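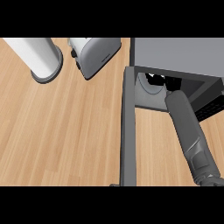
明るい色の板張りの床と白い円筒。CG。

2023年1月15日 晴れ、風なし

床板の目地の測定、今年一回目。前回は12月の半ばだったので、ちょうどひと月あいた。

測定点は従来どおり11か所。南の掃き出し窓側から番号を振り、1番から4番が窓際、5番から8番が部屋の中央、9番から11番が廊下側になる。すきまゲージを差し込み、抵抗なく入る最大の厚みと、入らない最小の厚みの両方を記録する。片方だけだと後で見返したときに判定の癖が読み取れない。前の冬の記録は入った厚みしか書いておらず、比較にほとんど使えなかった。

結果。窓際の四点はすべて12月より広い。中央は5番と6番が広がり、7番と8番は同じ。廊下側は変化なし。傾向としては予想どおりだが、7番が動かないのは少し意外だった。7番は床下の根太の真上に当たる位置で、釘が効いている可能性がある。あるいは両隣の目地が動きを引き受けているか。一枚ごとの幅を測らないと区別できない。

幅の測定にはノギスを使うつもりだったが、張ってある板に顎を当てるには目地が狭すぎる。鋼尺では分解能が足りない。板の中央に鉛筆で点を打ち、隣の板の点との距離を測る方法なら、目地と板の合計の動きは取れる。ただしこれは根太に固定された位置どうしの距離に近く、板が縮んでも目地が開くだけで合計は変わらないはずなので、知りたいことの答えにはならない。端に近いところに点を二つ打ち、その間隔を見る方が素直だろう。鉛筆の線幅が誤差になるため、針で軽く突く。塗膜に穴を開けることになるので、ソファの下に入る板で試す。

湿度の記録について。Loltleyの温湿度ロガーを棚の二段目に置いている。記録間隔は10分、本体に残るのは128件で、一周すると古い方から上書きされる。計算すると21時間20分で埋まる。一日に一度の吸い出しでは二時間四十分ぶんが抜けることになり、実際、12月の記録はどの日も明け方が欠けていた。吸い出しが毎朝の同じ時刻で、欠ける時間帯も毎日同じになっていたわけだ。暖房を切っている時間帯なので、床にとってはむしろ見ておきたい部分だった。

対策は二つ考えた。間隔を延ばすか、吸い出しを朝晩の二回にするか。間隔を延ばすと、加湿器の入り切りによる細かい上下がつぶれる。今日から朝晩二回に変更した。面倒ではあるが、夜は歯を磨く前、朝は湯を沸かしている間と決めておけば済む。

吸い出したデータはKureoで開いている。表計算でも足りるのだが、日をまたいだ折れ線を重ねて描く機能だけは便利で、これのために使い続けている。難点は書き出しで、小数点以下が勝手に落ちる。元のファイルを別に残しておくこと。先月一度これで失敗した。

加湿器はUrkelの気化式。蒸気式と比べて立ち上がりが遅いかわりに、吹き出し口の周りが濡れない。床に近いところに置く以上、これは大きい。以前使っていた超音波式では、置き場所の前の板だけ白っぽく曇り、乾いても艶が戻らなかった。水道水の成分が残ったのだと思う。酢を薄めて拭いたら曇りは減ったが、塗膜の方も少し荒れた。あの板は3番の測定点のすぐ隣で、3番の値を読むときにはいつもこのことを頭に置いている。

設定湿度は低めのまま。上げれば目地は閉じる方向に動くはずだが、北側の窓の下枠に結露が出る。木の収縮と窓の結露では、放置したときの傷み方が後者の方が早い。目地は春になれば戻る。下枠の腐りは戻らない。そういう理由で、床には乾き気味で我慢してもらっている。

含水率について少し調べ直した。木材は周囲の温度と湿度に応じた平衡含水率に向かって水分を出し入れし、繊維飽和点より下の範囲では、含水率の変化にほぼ比例して寸法が変わる。変化は方向によって違い、接線方向がいちばん大きく、半径方向がそれに次ぎ、繊維方向はごく小さい。うちの床には板目と柾目が混ざっているので、同じ湿度でも隣どうしで縮む量が違って当然ということになる。測定点を決めたとき、木取りをまったく見ていなかった。今日あらためて見たところ、5番と6番は両側とも板目、7番は片側が柾目だった。根太より先に、こちらを疑うべきだったかもしれない。

午後、測定点の表に木取りの欄を足した。記号は板目をイ、柾目をマ、判別できないものを横線とした。追柾は横線に入れてある。見分ける自信がない。

ついでに塗装の件。廊下側の、椅子の脚が当たる部分が擦れて艶がなくなっている。Zúñigaの床用オイルが缶に残っているが、この床はウレタン塗装なので上から塗っても染み込まず、表面でべたつくだけになる。部分的に研磨して塗り直すと境目が目立つ。椅子の脚にフェルトを貼り直して、それ以上進まないようにするだけにした。古いフェルトは砂を噛んでいて、半ば紙やすりになっていた。剥がした跡の糊は消しゴムで取れた。

床鳴りは、掃き出し窓の前で一か所。体重を右足から左足に移すときだけ鳴る。朝は鳴り、暖房を入れて昼を過ぎると鳴らない。乾いた方が鳴ると思っていたので逆である。板が縮んで実と実が離れ、擦れなくなったという説明はつくが、昼の数時間でそこまで動くかどうか。温度で釘の効きが変わる可能性もある。朝晩の記録がたまってから照らし合わせる。

測定に要した時間、片付けを含めて一時間弱。膝が痛い。次からは座布団を使う。

次回までにやること。ソファの下の板に針で印を付ける。ゲージの薄い方の二枚に錆が出ているので油を引く。ロガーの電池を替える。残量表示はまだ半分だが、替えたのが16か月前で、寒い時期は急に落ちる。加湿器のフィルターは昨日洗ったばかりなので、来月でよい。

夜の吸い出し、済み。欠損なし。

カテゴリ:住まいの記録 > 床・湿度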